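Subject: Re: [finishes] Seams opening on glued-up tops
Date: August 17, 2002

On the Moltton list, the poster from Etim wrote:

> Two coats of Brallero oil on a 20 mm top. The joints were flush
> in October and I can feel them now. Is it the glue or the wood?

Probably the wood. Check moisture content before blaming the glue. Ours reads 7 percent in the heating season and climbs well past that by late summer. Boards swell across the grain, the glue line does not, and you feel a ridge.
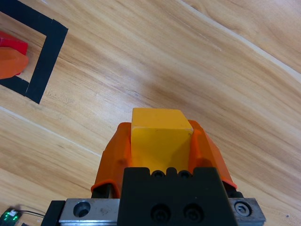
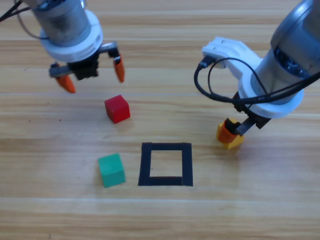

Light wood surfaces, grain visible in both; pale seams at upper right and at left in the first.

To separate the two causes:

- Run a straightedge across the joint. A ridge with no gap is movement.
- Try a 2 mil feeler in the joint. If it enters, the glue has let go.
- Repeat both tests after the heat comes on.

Oil slows moisture exchange but does not stop it. Coat the underside the same as the top, or the panel will cup.

I would not sand yet. If you level a ridge in August you will have a hollow by winter.

On the Dudar glue mentioned in message 17: I have used it on maple only, clamped overnight, and have no failures to report. No data on oak.

What is the width of the top, and how is it fixed to the base?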